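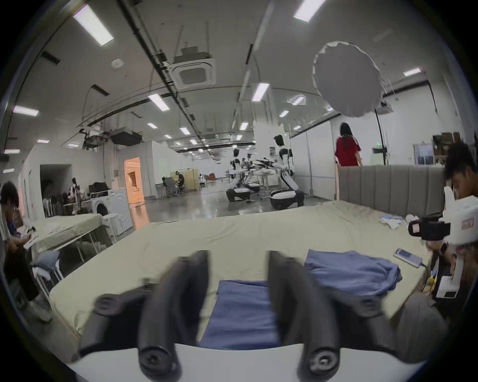 Search this site Go

Can a machine fold the wash yet?

Every June, when the towels pile up at my house, somebody asks me whether a robot will do the laundry soon. I put it to Montserrat Prieto, who has followed household machines for Wemero for seven years, and her answer was a kind and rather long "not quite." Carrying a basket down a hall, she told me, is getting to be ordinary work. Cloth is another story – a shirt never lands the same way twice, and a person finds the corner by feel without even thinking about it.
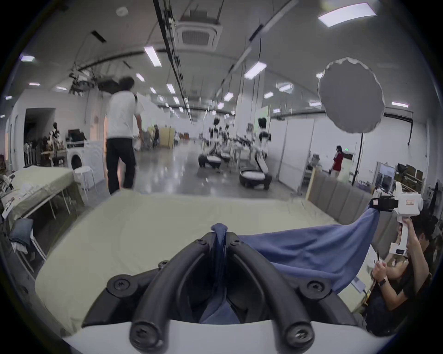 A blue cloth held between two hand-held grippers.

Her colleague Begoñe Carrasco is more hopeful (she usually is, bless her!). She would happily let a machine have the towels within two years, though she says she'd keep the fitted sheets for herself a good while longer. I timed myself on a basket of 37 pieces last week and I can't say I was quick, so perhaps I shouldn't be the one to judge. 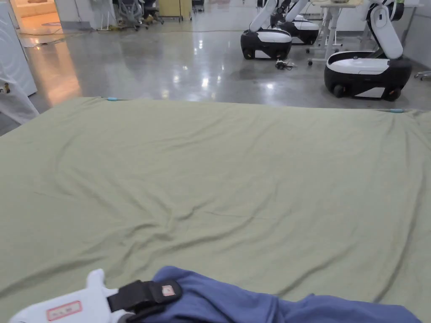
Gripper and blue cloth on a sage-green sheet.

If you have a chore you'd gladly hand over, do write and tell us – we read every letter, even the ones about ironing.

Contact us | © 2025 Setomholm Newsletter | Back to top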